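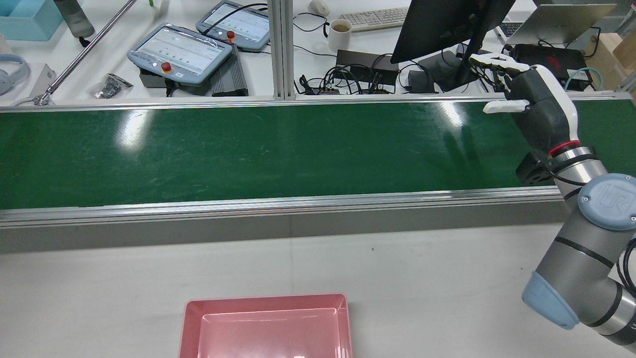

Do you really need rules for an arm that small, a reader going by Skercombe wrote in after my last page of workshop tips, when it stops the moment it bumps into you? Fair question, and I used to think much the same. Then I spent a winter working next to one, and I have a list now. It lives on the inside of my cupboard door and it keeps getting longer.

So this page is the list, tidied up a bit. It's for people running a small arm and a belt in a small shop, the kind of place where the same bench gets used for soldering, lunch and paperwork. If you have a proper safety person, listen to them over me. If you don't, read the manual first (the boring chapters too!) and then come back.

Before you switch on

Do your risk assessment with a pencil, standing at the cell. I know how that sounds, but it can be two pages. Walk around and write down every spot where a hand, a sleeve or a face could be while something moves. Then write down what you're going to do about each one. The mistake I made the first time was assessing the arm and forgetting what was on the end of it. An arm built to work near people can still be holding something sharp or hot, and a hand with fingers has pinch points of its own. Arm, tool, part, belt - they all go on the sheet together, and when you change any one of them you get the sheet out again. The standards people think this way too. ISO 10218 is the one for industrial robots, and it's worth knowing it exists even if you only ever read the summary.

Keep the pendant where you can grab it. Mine used to live behind the rail with the other bits and pieces, so to hit the red button I'd have had to lean over the belt, right through the space I was trying to stay out of. Stand where you normally stand, close your eyes, reach for the stop. If you knock something over, move the pendant.

Two arms or two pendants in one cell? Label them. Big letters, same letter on the arm and on the pendant. Then check what each red button really stops, and find out whether the belt stops too. On my first setup the belt carried right on going, which I found out during a test, thank goodness, and not on a bad morning. Test every stop at the start of the shift and put a tick in the book.

Cables

Leave slack at the joints, but don't leave loops that can snag. I run the arm slowly through its whole program and watch only the cables, nothing else, all the way through. Then I do it again watching the tool. Hook-and-loop straps beat zip ties here since you can redo them without snipping near a signal wire (ask me how I know). Anything that could drape onto a moving belt gets tied back, and that goes for headphone leads and hoodie strings as well.

Around the belt

Clear the bench behind the rail as far as the arm can reach, and then a bit more. Drinks go on a different table. I'm not perfect on this one, my coffee has a way of creeping back, but a spill in a power supply is a miserable afternoon.

Wipe the belt with a barely damp lint-free cloth, stopped and locked off. No solvent unless the belt maker says so. Shiny belts can bounce light right back at a camera, so if you're using one to find parts, try moving the lamp before you go fiddling with the software. I lost most of April to that!

Trays need a home. If the arm drops parts in a tray, give the tray corner stops or a taped outline so it goes back in the same place every time. A tray that's been nudged by an elbow is still a tray as far as you're concerned, and to the program it's a hole in the air. Use a bright color if you can, it's so much easier to see when it's drifted.

Teaching and touching

Slow mode for teaching, always, and only one person inside the reach. That person holds the pendant. If a friend wants to show you a better path, hand the pendant over and step out yourself. Mixing those two jobs up is how people get bumped.

Hands stay off the gripper until the program is stopped, and I mean stopped, with the arm standing still for a reason you know. A robot that's waiting for a sensor looks exactly like one that's finished. Rings and bracelets off, long hair tied up, and skip the loose gloves near the belt rollers.

Keeping a book

Get a cheap notebook and hang it on the cell. I write down program changes, payload changes, anything that made an odd noise, and who was there. I started with a Setivico spreadsheet and never opened it once my hands were dirty, so paper it is. Every 200 hours I go over the bolts at the tool flange and the belt tension, which is my own number and not out of any rulebook, so check what your maker wants and go with that.

And put the settings in the book too. If you ever have to restore the controller, you'll want the payload and the speed limits written down somewhere that isn't inside the controller.

Next time I'll do guards and light curtains, and a few of you have asked about floor tape - the cheap kind peels if you mop over it, so buy one roll and try it by the door first.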